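Murkia Shirt Archive
Gallery 4: Printed Shirts and Jerseys, Black and Dark Colors

Murkia is a lending collection of sports and promotional shirts. Theater groups, school film classes and small clubs borrow from it when they need clothes that look like they came from a real team or a real giveaway. The full collection has 1470 pieces. The gallery pages cover them by color, and page 4 takes in the black, charcoal and navy shirts.

The dark shirts were sorted again in April. Before that they hung in the order they arrived, which made it hard to find anything by size. They are now grouped by type of print: lettering only, lettering with a logo, numbers, and plain. Each group runs from small to extra large, left to right on the rail.

A few notes on the listings before the entries start.

Condition is given as good, fair or worn. Good means the print is complete and the fabric has no pulls. Fair means light cracking or fading that does not show from a few feet away. Worn means the damage is easy to see. Worn shirts are still lent out, and some borrowers ask for them.

Colors are listed as they look in daylight at the window. Black synthetic fabric can look green or gray under the tube lights in the back room, and a cotton shirt that has been washed many times can look brown next to a new one. If an exact match matters for a shoot, ask to have two shirts laid side by side.

Sizes are taken from a tape measure, chest and length. Labels are recorded too, but they vary a lot between makers and should not be used for fitting.

Entries without pictures are listed first.

Monti training top, navy
Long sleeves, round neck, white lettering across the back. Chest size medium. Condition fair. One cuff has been restitched in a darker thread.

Monti training top, black
Same cut as the navy one. The lettering has cracked along the lower edge. Chest size large. Condition worn.

Broltance five-a-side shirt, charcoal
Short sleeves, number 24 on the back in yellow. Chest size large. Condition good. There is a matching pair of shorts in the box under the rail, listed on the shorts page.

Broltance goalkeeper shirt, black
Padded elbows, no number. Chest size extra large. Condition good. The padding can be taken out for washing and has to go back in before the shirt is returned.

Batness fun run T-shirt, black
Cotton, with a list of local shops on the back in small white type. Chest size small. Condition fair. Batness handed out 200 of these and we have three, all small.

Batness fun run T-shirt, navy
Cotton, the marshals' version, with an orange band around each sleeve. Chest size medium. Condition good.

Plain black jersey, no maker
Mesh body, solid shoulders. The neck label has been cut out. Chest size medium. Condition good. Often borrowed as a base for iron-on numbers, which must be the removable kind.

Plain charcoal T-shirt, no maker
Heavy cotton. Chest size large. Condition worn at the hem. Suitable for paint scenes, and it does not need to come back clean.

The next entry is from the lettering with logo group.
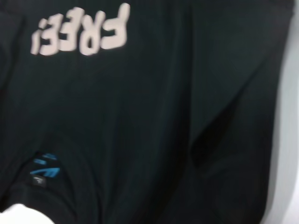 Black garment with fine ribbing or texture lines in the cloth. Bold off-white lettering, which appears to read "FREE!", and a small bright blue logo made of short angled stripes. Near the logo is a small white tag or printed label.

How should a black shirt with printed lettering be washed?
Turn it inside out and wash it in cold water on a gentle cycle, with other dark clothes and no bleach. Hang it up to dry out of direct sun. If it needs ironing, keep it inside out and use a low setting, and do not put the iron on the print.

Borrowing

Shirts go out for two weeks at a time. The limit is 4 shirts per borrower, or a full team set, which counts as one loan. A second two weeks can be added if no one else has asked for the same pieces.

Please do not pin anything through the print. Pins through the side seams are fine. Tape leaves a residue on synthetic fabric and is hard to remove, so use basting stitches to take in a shirt that is too wide. Stitches should be taken out before the shirt comes back.

Return shirts folded, with the front facing out and the paper number slip tucked into the neck. Hangers stay with the collection.

The rail is open for viewing from 10 a.m. to 3 p.m. Shirts can be tried on over a thin top in the side room.

Other pages: Gallery 1, white and cream. Gallery 2, red and orange. Gallery 3, blue and green. Gallery 5, stripes and halves. Shorts and socks are listed separately.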